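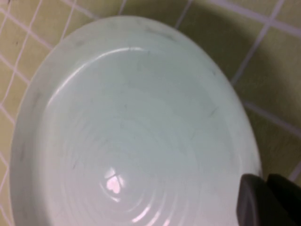 How often should a shared kitchen be inspected?

Every three months for the full checklist, and again after any plumbing, gas or electrical work. The monthly walk-through covers sections 2 and 4 only.

Callcombe Guest House - Kitchen Safety Checklist, Form 533
Revised October 9, 2021. Replaces the August issue.
Prepared by Jamila Nanayakkara

Mark each line P (pass), F (fail) or N (not fitted). An F needs a note with the location and the action taken. Do not leave blanks. Carry open items forward to the next sheet until they are closed.

Section 1. Water and drains

1.1 Supply pressure at the sink tap no higher than 80 psi, read with a gauge at rest.
1.2 Hot water at the sink measured with a probe after two minutes of flow. Record the reading, do not just mark P.
1.3 No drip at the trap, shutoff valves or dishwasher hose. Run a dry paper towel around each joint.
1.4 Floor drain cover seated flat and screwed down.
1.5 Shutoff valves turn by hand through their full travel.

Comment on 1.1: The Amano wing is fed through its own regulator. Take a separate reading there.

Comment on 1.5: The valve under the utility sink was stiff at the last two inspections. Do not force it with a wrench. If it will not turn by hand, mark F and isolate at the main before any work.

Section 2. Fire and gas

2.1 Extinguisher in place, needle in the green, pin and seal intact, tag current.
2.2 Fire blanket within reach of the cooktop but not above it.
2.3 Gas shutoff labeled, visible and not blocked by bins or stock.
2.4 Burners light within four seconds and burn blue.
2.5 Hood filters clean to the touch on both faces.
2.6 Smoke and carbon monoxide alarms sound on test. Replace the unit if it is past the date on the back, even if it sounds.

Comment on 2.5: Wiping the room side is not cleaning. Remove the filter and check the duct side. Grease past the filter line is an F and goes to the duct contractor the same day.

Section 3. Electrical

3.1 Every outlet by the sink trips on the test button and resets.
3.2 No appliance on an extension cord or power strip.
3.3 Cords free of cuts, flat spots and heat marks. Check the first few inches at the plug end closely.
3.4 The 3,000 watt water heater on its own breaker, and the breaker labeled.
3.5 Panel door closes, with 26 inches of clear width kept as the house minimum for the path to it. Local code may ask for more and takes priority.

Comment on 3.3: Electrical tape is not a repair. A taped cord is an F and the appliance comes out of service.

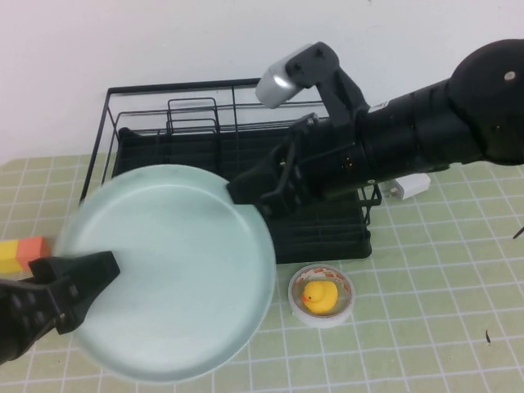
Noboru Noguchi asked whether 3.1 should be done by the night staff as well, as the outlets are used most between ten and midnight and a trip can go unreported until breakfast. Agreed for the Ravis building. Night staff should press test and reset, sign the log, and leave the rest of section 3 alone.

Section 4. Floors, storage and exits

4.1 Floor dry and free of loose mats. Mats lie flat at all four corners.
4.2 Heavy stock between knee and shoulder height.
4.3 Step stool present, rated, feet intact. Chairs are not step stools.
4.4 Cleaning chemicals below and away from food, in original containers.
4.5 Both exits open from the inside without a key.
4.6 Knives in a rack or block - never in an open drawer.
4.7 Shelf brackets tight. Pull down by hand at the front edge and look for movement at the wall.

Section 5. Cold storage

5.1 Refrigerator at or below 40 °F, read from a loose thermometer on the middle shelf and not from the door display.
5.2 Freezer at or below 0 °F.
5.3 Door gaskets clean and unbroken. A strip of paper closed in the door should resist a pull.
5.4 Coil guard free of lint.

Sign-off: inspector, second reader, open items carried forward.

Comments received on this revision

Takumi Kubo
5.3 needs a location. The gasket on our unit grips at the top and fails at the bottom hinge corner. Suggest "test at four points."

Jamila Nanayakkara
Accepted, will go in the next issue. Until then please test at four points and write the failed point on the sheet.

Elif Naz Karakaya
Is 2.4 meant to apply to the induction cooktop at the Istau site?

Jamila Nanayakkara
Mark N. Check the cooktop glass for cracks and enter the result under 3.3 for now.

Graham Hulme
1.2 asks for a reading but gives no limit. What counts as a fail?

Jamila Nanayakkara
Above 120 °F at a hand sink is an F. The prep sink limit is under review - record the figure and the time it was taken.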